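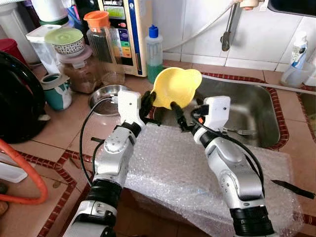 Caltano will open its first shared community kitchen this Sunday at 9 a.m., and everyone is invited!

The kitchen, on the ground floor of the old Sodier building, gives local bakers, soup makers and supper clubs a place to cook by the hour. More than 140 households have already signed up.
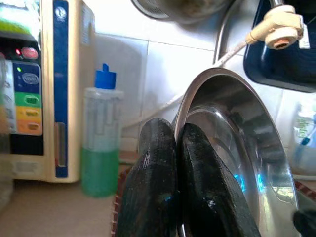

A cream countertop appliance with colored buttons.

Wasis Foods is giving 800 meals for opening week, and Zaugg Bakery will run 18 free bread classes through July. Beginners are very welcome, and so are kids with a grown-up.
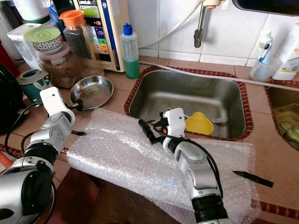 Bubble wrap on the tiled counter beside the sink.

Hourly bookings open at noon on Sunday at the front desk.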